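Úna Heffernan
29 Mar 2024

Progress thread on the student manipulation project, for those who asked after the last one. Kitchen-table tasks, hand-held gripper for data collection, small policy trained on the result.

The group is MacLeish, named after the building. The dataset and the code are both called Prulura. Yes, we know that is confusing. Renaming the repo would break the nightly job.

Target for this term is 200 usable demonstrations. Usable means the pose track survives from first to last sample and the gripper width is logged throughout. A demo that looks good but loses tracking for half a second gets thrown out.

First batch was 50. We lost 6 of those to tracking. All had the same cause: the operator turned the wrist fast during the approach and the image smeared. New rule is slow wrist, then translate, then close. 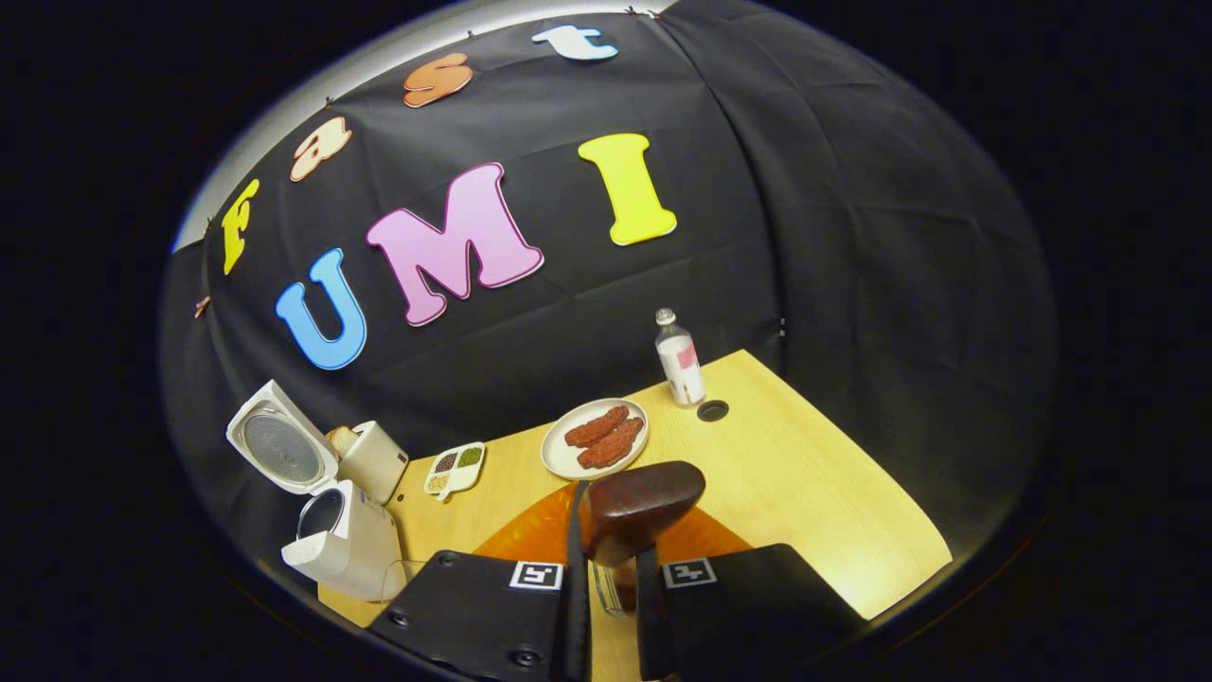 Width comes from the square markers on the fingers. If one marker is lost we estimate from the other and assume the fingers move symmetrically. If both are lost for more than a few samples, the segment is flagged and a person looks at it.

Shiny objects are still the weak point. Glass and glossy plastic give the policy very little to hold on to visually, and highlights move when the gripper moves. We added more demos with varied lighting. Too early to say if it helps.

Question from the last thread: why keep other stuff on the table? A policy trained on a bare table learned the table. Put one plate down at test time and it reached for the plate.

Layout gets changed between blocks, never inside one. The operator writes the block number in the log before starting. Two people forgot in October and we spent an evening matching timestamps by hand.

Calibration is per session now. Someone had been reusing a file from before the lens was reseated. Reprojection error was fine in the center and bad at the edges, so it got past the quick check. The check now samples the corners too.

Next: a held-out set with layouts from Zadadholm, where the Terora team has agreed to collect on their own table with our protocol. 2 operators there, neither of whom has used our gripper before.

Protocol doc is in the repo under docs. Corrections welcome, particularly on the section about time sync.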